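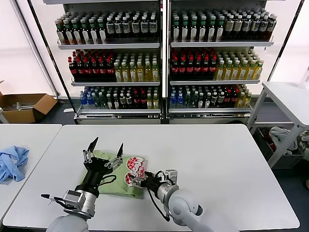 folding tees with a big print on the front – in or out?

brovholm_44
ok so I do the shirts for our secondhand table, mostly tees, and I keep going back and forth. If theres a big graphic on the chest do you fold so the print is face up, or fold it inward to protect it? Green one I'm on now has a red and white print, circles stacked up with lettering, and I like seeing it on top of the pile. But my aunt swears thats how prints crack. Need to get thru a box of these by noon so quick answers pls

jummai_s
Print up. Always. People flip through a stack for maybe two seconds each, if they can't see the front they move on

celia_folds
Disagree. Print in if its the thick rubbery kind. I had 12 shirts stuck to themselves last August... wait no that's an argument for print OUT. Ok never mind. Out. But put a sheet of tissue between

skurbridge
tissue between every shirt? for a secondhand table?? no

celia_folds
I said for the thick ones

skurbridge
you said "but put a sheet of tissue between"

Obinna Lawal
Used to work the floor at a shirt store. Way we did it:
face down on the table
smooth from the collar out, not from the hem
sides in to the middle, sleeves back on themselves
bottom up to the collar, then flip
Print ends up on top and the crease lines land outside the graphic unless its a really wide one. Whole thing takes 15 seconds once your hands know it.

brovholm_44
ok this is close to what I do except I smooth from the hem. does it matter

Obinna Lawal
Yes. Hem first pushes the slack up to the neck and you get that bubble under the collar

brovholm_44
huh. I do get the bubble

adeyemi.d
I fold in thirds the long way and then roll. No bubble no crease. 851 posts on this forum and I will keep saying roll until someone listens

jummai_s
Rolled shirts on a sale table look like a bin of socks. Fine for a suitcase

adeyemi.d
fine for a drawer too. you can see every color standing up

jummai_s
he's not asking about a drawer

T. Hattori
Surface is half of it. A hard smooth table lets the cotton slide while you're pulling the second side over, and you end up with a rectangle that isn't one. I lay an old bath towel down first. Also if you have a second table, use it – unfolded on one, folding on the other. I used to keep both piles together and kept refolding the same shirts.

brovholm_44
yeah got two pushed together, white ones, slippery as heck. will try the towel

skurbridge
a folding board is like nothing, cut one out of cardboard. every shirt the same size, pile doesn't lean. mine is off a moving box and its lasted three years

Obinna Lawal
Boards are ok but slow on kids sizes. You end up with the board wider than the shirt

skurbridge
so cut a small one

celia_folds
Back to the cracking thing, my two cents, its the dryer. Not the fold. Low heat, inside out, and a print will take any fold you like. I've got a tee from high school to prove it

T. Hattori
Mostly agree. A hard crease straight across a thick print with ten shirts stacked on it does leave a line though. I have one with a line right thru the middle of the lettering. Never came out.

celia_folds
Iron it from the back with a cloth over

T. Hattori
Tried. Made it shinier. Line still there.

adeyemi.d
rolling. no line

jummai_s
omg

brovholm_44
update – did the pile collar first w/ the towel, bubble is gone, prints all facing up. Going with print out, no tissue, sorry celia. Last question, light blue stuff thats all wrinkled, iron before folding or just fold it and hope?

Obinna Lawal
Shake it out hard, fold, put it at the bottom of the stack overnight. Weight does a lot

celia_folds
Iron it!! Nobody buys wrinkled

skurbridge
I buy wrinkled

Damilola E.
spray bottle, just a mist, smooth with your hands, let it dry flat before you stack. stack it damp and it'll smell by morning, ask me how I know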